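August
By the Household Pages desk

Bed mat

A bed mat is a woven sheet laid over a mattress or bed base, used for sleeping on, sitting on or keeping bedding clean. Mats are made from reed, palm leaf, cotton or plastic strip, and the word covers goods that have little else in common.

Sellers often say that a mat keeps a sleeper cool. The evidence is thin. A Studham survey of 456 households found that most owners liked their mats, but it had no comparison group and asked about comfort only once. A later trial in Istulmont ran for 30 nights and reported a small gain, which vanished when the windows were left open.

Claims of great age deserve the same caution. The Broseo mat is widely called an ancient craft, yet the oldest known bill of sale lists 415 mats with no word on weave or use - they may have been floor coverings. The Yeoman catalog, with 2784 entries, files bed mats and floor mats together.

Care advice varies by maker and is seldom tested. Shaking and airing are common to nearly all of it. Sun drying is praised in some guides and warned against in others, usually without saying which fiber is meant.

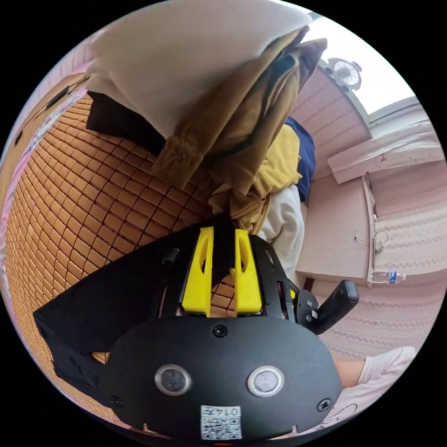
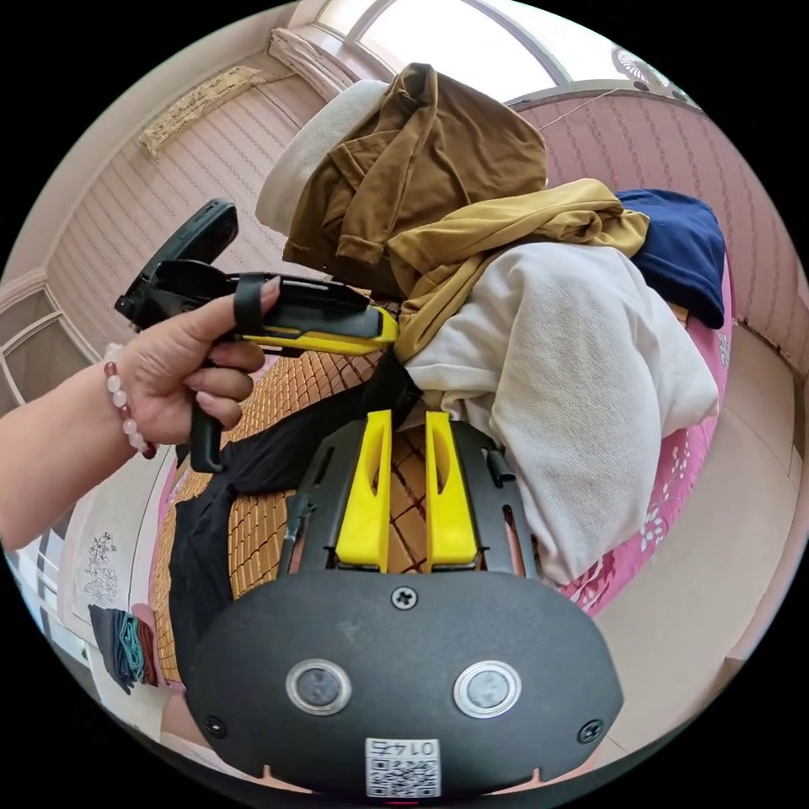

Orange woven mat on a bed (first picture); folded clothing in a heap (second picture).

Contact the desk | Copyright Household Pages | Back to top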